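Ballgate Rope and String Gallery
The Blue Table, updated Saturday, September 30, 2023

Welcome to the part of the site with the least scenery in it. Visitors hoping for the harbour at sunset will find it under Ballgate Views, where there are a great many sunsets and, in fairness, only one harbour. This page is about rope, and in particular about rope that has been put away badly and has to be got out again.

It began with the clearing of the long cupboard, which had been on the list since spring. The cupboard held tent lines, washing lines, a tow rope, the cord from a blind taken down years ago, and a biscuit tin of string labelled "useful". I had thought there might be a carrier bag's worth. The kitchen scales gave up, so I measured it by length instead and stopped at 800 metres, by which point the point had been made.

Everything goes across the blue table. Felt is a good surface for the work. Rope stays where you drop it on felt, whereas on a polished top it slides towards the edge and takes your tea with it. The drawback is fluff, and a speckled rope is at least kind enough not to show it. The folding screen behind is from Strömberg, in the Genville arcade, and was bought to hide a radiator. It has woven panels in a light frame and makes everything in front of it look like the tea room of a mid-priced hotel, tangles included.

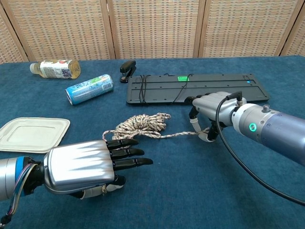

Rope of this sort is sold by Cluvine in hanks, very handsome on the hook and held together by a paper band. Take the band off and you have perhaps a minute of good behaviour. After that the hank remembers it is one long piece with two ends, and begins looking for ways to hide them both.

My own method, which I offer without any guarantee, is to find an end and do nothing clever with it. Lay it out to one side. Pull a little slack from the heap, see which loop complains, and lift that loop clear. Then pull a little more. The temptation is always to take the end and haul, and I have hauled, and I own a knot the size of a plum that has been in the biscuit tin ever since.

Loops that go over the top come off the top. Loops that go underneath can wait. If a bit has wound itself round your thumb, stop and unwind it before going on – a thumb is a poor thing to build a coil around and you will want it later for the kettle.

Times, for those who like them. The tow rope took 2 minutes, being too fat to tangle with any conviction. The blind cord took 15, nearly all of it spent on a single place near the tassel. The washing line took up to 22, not counting the break for lunch, and came out with a clothes peg in it that I recognised from the old house.

A word on trays. A shallow tray with a lip is the best thing I know for finished coils, as they can be carried off to the cupboard without being handled again. Deep boxes look more sensible and are a disaster. You put in four neat coils, close the lid, and come back in October to one large one.

Drinks on the blue table should have a lid on and be pushed well to the back. This is a house rule and the house has a stain under the left-hand corner of the felt to explain it. Flasks are tolerated. Mugs are looked at until they leave.

As for tying off, there are entire books on the subject and I have read the first third of several. Three turns round the middle and the tail tucked through the top loop will do for anything that isn't going up a mountain. Rubber bands perish and leave a brown ring. Wire ties scratch. Masking tape is what I used last time, and I spent most of a wet afternoon picking it off, thinking about the person responsible.

The string is still to do. It has been moved from the biscuit tin to a larger biscuit tin, which I am counting as progress, and it will get its own page once there is something to show other than a tin. The cupboard door now shuts.

Back to Ballgate Views
Next: Jam Jars, With and Without Lids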